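Draneo Go Table Notes: README

What this is

A folder of written notes and pictures on Go equipment and the small habits that go with it: where the bowl sits, which edge of the board faces the player, how a stone gets from one to the other. I put it together after reading too many confident claims about what makes a "good" set. Most of those claims come from people selling sets. I wanted something to check them against.

The folder has 488 entries. Of these, 167 have a picture and the rest are text only. If you came for pictures, that ratio may annoy you.

Who worked on it

Ákos Pap wrote most of the entries. Luana Guerra read them and struck out a good deal. Annick Kowalchuk did the file naming, and complaints about the file naming should go to her. "I" in this README is Ákos.

Layout

boards/ - grid, margins, surface color, star points
stones/ - finish, shape, how they sit on a crossing
bowls/ - shape, color, where they stand relative to the board
openings/ - first stones only, nothing past move ten
disputed/ - entries where Luana and I didn't agree

Each entry is a plain text file. The first line is a title, the second names the subfolder, and everything after that is free text. There is no schema. We tried one in February and it made people fill in boxes with things they hadn't looked at.

What the entries don't tell you

Material. Unless a board or stone came with paperwork we believed, the entry says "pale wood" or "black, glossy" and stops. Sellers are very free with the names of trees. I can't tell one pale wood from another across a table and I doubt most of the people who say they can.

Playing strength. Nothing in here will make you better at Go. The openings folder gets asked about most, and it is the weakest part of the whole thing. It records where a stone was placed and says nothing about whether that was a sound idea.

Whole boards. Many pictures show only part of the grid. Don't work out a board size by counting lines in them. Selina Camenzind did that with an early copy and came back with four sizes of board that don't exist.

Claims we looked at

1. "Dark table, light board, always." The argument is that a dark surface makes the board easier on the eyes. Maybe. It also makes black stones in a black bowl harder to pick out, and the people making the argument never bring that up. We have 68 entries with a dark surface and I wouldn't bet on the claim either way.

2. "The bowl belongs on the right." Repeated everywhere as etiquette. Left-handed players ignore it and nothing bad seems to follow. In our entries the bowl goes wherever there is room.

3. "Shiny stones are cheap stones." I have no idea where this started. A polished stone throws back a highlight under a lamp, and some players dislike that. Disliking it is fine. It doesn't tell you the price.

4. "A wide blank margin is wasted wood." The margin is the strip between the edge of the board and the first line. I used to half believe this one. In the picture for this entry the margin runs down the left side, cream at the upper end and tan where the shade reaches it, with a black bowl of stones standing on the dark surface to the left. Trim that strip away and the bowl's rim is a lot closer to the outermost stones. Luana thinks I am overrating this, so the entry is in disputed/.

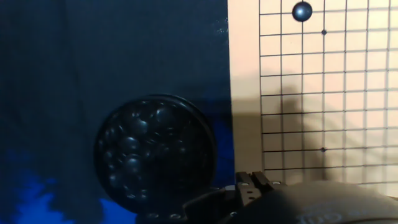 Known problems

Color words are unreliable. "Cream," "tan" and "olive" all turn up for boards, and light does most of the work. Shade across half a board can make it look like two boards.

The words "star point" and "handicap point" are both used for the small dots. Nelly Tello started merging them and got through 114 files. The remainder are as they were.

Two text files in bowls/ are about teacups. They stay until someone gives me a better reason than tidiness.

Use

Copy it, quote it, argue with it. Please don't cite it as proof that one kind of set is better than another. If you find an error, send the file name and the line, and say what you saw. "I always heard that" will not get a line changed.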